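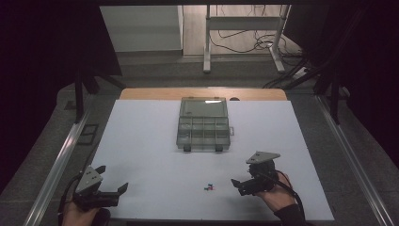

Cuaderno de taller – puesto de clasificación
Martes 12 de febrero

Entrada larga porque hoy hemos perdido casi todo el día con la pinza derecha y quiero dejar escrito el orden en que miramos las cosas. La tarea es la de siempre: piezas pequeñas de colores sobre el tablero blanco, caja organizadora gris abierta, una pieza por compartimento. Las pinzas se llevan a mano.

Resumen para quien solo necesite saber si puede usar el puesto: sí con la izquierda, no con la derecha. La derecha lleva una tira de cinta amarilla en el cable desde las cinco de la tarde. No quitarla hasta que esté cambiado el conector.

Síntoma

A media mañana, revisando las tomas de la primera hora, la apertura registrada de la pinza derecha se quedaba clavada en un valor fijo mientras los dedos se seguían moviendo. Unas veces duraba un instante y otras casi toda la aproximación a la caja. Después el valor saltaba de golpe al correcto y la toma seguía como si nada. El programa de grabación no dio ningún aviso. La toma 161 es la más clara: la pieza entra en el compartimento, los dedos se abren y según el registro siguen cerrados hasta que la mano ya está de vuelta en el centro del tablero.

Lo grave es lo del aviso. Una toma que falla y lo dice se tira y se repite. Estas se guardaron como buenas, con su marca verde, y si Narendra no llega a abrir las curvas para otra cosa habrían ido al entrenamiento con las demás.

Qué miramos, por orden

1. La posición. Primera sospecha, porque en diciembre tuvimos un problema parecido con los marcadores de las placas triangulares: un reflejo los tapaba y se perdía el seguimiento. Hoy la trayectoria de la mano derecha está entera, sin huecos ni saltos, en todas las tomas malas. Descartado. Bajé de todos modos la luz lateral un punto, porque la tapa de la caja brilla bastante, pero no cambió nada en la apertura. La volví a dejar como estaba.

2. El programa. Reinicio completo, misma versión, misma configuración. Grabé diez tomas en vacío, sin piezas, abriendo y cerrando con la mano quieta. Todas limpias. Aquí me equivoqué: di el problema por resuelto y volvimos a grabar con piezas. Perdimos así otra tanda. Si hubiera movido la mano en la prueba lo habría visto a la primera.

3. El puerto. Cambiamos el cable derecho al puerto del izquierdo y al revés. El fallo se fue con la pinza derecha. El puerto y la tarjeta de Katiyar quedan descartados.

4. El sensor. Desmonté la tapa y comprobé la lectura con la galga, cerrando sobre el calibre de 25 mm y soltando, despacio, varias veces. Repite bien. El imán está en su sitio y no tiene holgura.

5. El cable. Con la pinza apoyada en el banco y alguien moviendo el cable cerca de la salida, la señal se corta cuando el cable se dobla hacia atrás, contra la muñeca. Recto o doblado hacia fuera, no se corta. Es la postura que toma la mano derecha al estirarse hasta la fila más lejana de compartimentos, y por eso fallaba mucho más en la fila de atrás que en la de delante. Con esto paré de buscar.

Causa

Conector de la pinza derecha, lado del mango. La crimpadura del hilo de datos está floja. La alimentación aguanta, así que la pinza no se apaga ni se desconecta, solo deja de llegar lectura nueva. El cable es de Arnell, de la misma bolsa que el izquierdo. El izquierdo lo he doblado de todas las maneras que se me han ocurrido y no falla, pero lo miraría otra vez la semana que viene.

Creo que la crimpadura no se estropeó sola. El cable derecho hace una curva por debajo de la mano y no tiene ningún alivio de tensión en el mango, de modo que cada vez que se lleva la mano adelante el tirón lo recibe el conector. Lo del alivio estaba apuntado como pendiente desde diciembre y lo fui dejando. Mea culpa.

Por qué no saltó el aviso

Esto lo miró Narendra y lo copio casi como me lo explicó. El grabador pide la apertura a intervalos fijos. Si no llega lectura nueva, devuelve la última buena, sin marcarla de ninguna manera. Hay un tiempo límite, pero estaba puesto a 1000 ms, y además el contador se reinicia con cualquier paquete de la pinza, aunque el paquete venga con error y sin dato. Con un contacto intermitente siempre entra algún paquete roto antes de que se cumpla el segundo, y el límite no llega a saltar nunca.

Es decir, con el cable arrancado del todo habría saltado el aviso. Con el cable a medias, no.

Lo hemos reproducido en el banco con el conector malo y una copia del grabador aparte. Sin tocar el cable, limpio. Moviéndolo, valor congelado y marca verde. Tengo guardados los dos registros en la carpeta de incidencias con el nombre Hoketti, que es como llamamos al puesto, y la fecha.

Seguridad

Nadie se ha hecho daño y en este puesto no hay ningún brazo que se mueva solo. Pero el mismo módulo de lectura lo usamos en la celda Grukdale, y ahí sí. En Grukdale la apertura se usa para decidir si la pinza ha soltado antes de retirar el brazo. Con una lectura congelada en «abierta» el brazo se retiraría con la pieza todavía cogida, y si alguien está colocando la bandeja en ese momento se la puede llevar por delante.

He dejado Grukdale en modo manual y con la llave fuera. La llave está en el cajón del banco, en el sobre. Queda así hasta que el cambio del tiempo límite esté probado también allí. Ya sé que el jueves hacía falta, lo he hablado con quien la tenía reservada.

Qué se ha hecho hoy

Pinza derecha desconectada y marcada.

Contador corregido en el grabador: ahora solo se reinicia con un dato válido. Lo ha hecho Narendra y lo he revisado yo.

Tiempo límite bajado de 1000 a 400 ms. Me parece todavía alto, pero con menos salían avisos al arrancar el programa y no quiero que la gente se acostumbre a cerrarlos sin leer. Para Grukdale hará falta un valor propio, este no sirve.

Prueba con el conector malo y el grabador corregido: para la grabación y saca el mensaje. Repetida con el cable en cuatro posturas, dos en las que corta y dos en las que no. Se comporta como debe en las cuatro.

Las tomas de hoy están todas en cuarentena, también las que parecen buenas. Las de ayer de la pinza derecha hay que pasarlas por el filtro antes de decidir. El filtro es sencillo: apertura idéntica hasta el último decimal mientras la mano se mueve. Una lectura sana siempre baila un poco, incluso con los dedos parados. Ojo con las tomas muy viejas, que se guardaron redondeadas y van a salir todas como malas.

Pendiente

– Conector nuevo y crimpar con la herramienta buena. La que hay en el carro cierra de menos, ya lo sospechaba. La aparto.

– Alivio de tensión en los dos mangos, también en el izquierdo. Brida y un trozo de funda bastan por ahora. Después, pieza impresa.

– Pasar el cable derecho por fuera de la muñeca y fijarlo al antebrazo con velcro. Probarlo con alguien zurdo también, que el recorrido cambia.

– Añadir a la comprobación de la mañana: abrir y cerrar cada pinza con el brazo estirado hasta la fila del fondo, mirando la curva en pantalla. En vacío y con la mano quieta no vale, lo de hoy lo demuestra.

– Filtro sobre lo grabado desde que se montó este cable. No tengo apuntado el día exacto. Buscar el albarán de Arnell.

– Grukdale: repetir la prueba del conector malo con el brazo sin potencia. No devolver la llave antes.

– Preguntar a Katiyar si la tarjeta puede contar los paquetes con error y darnos ese número. Si lo da, lo pondría en pantalla al lado de la apertura.

Añadido a las 18:40

Narendra ha pasado el filtro a las tomas de ayer. Salen casos en la pinza derecha, pocos y todos por la tarde. En la izquierda, ninguno. Cuadra con un conector que se ha ido soltando con el uso. Las de ayer por la mañana las dejaría pasar, pero él prefiere apartarlas hasta ver las de la semana anterior y no me parece mal. El conector malo está en una bolsa con etiqueta, en el banco. No tirarlo, que nos hace falta para Grukdale.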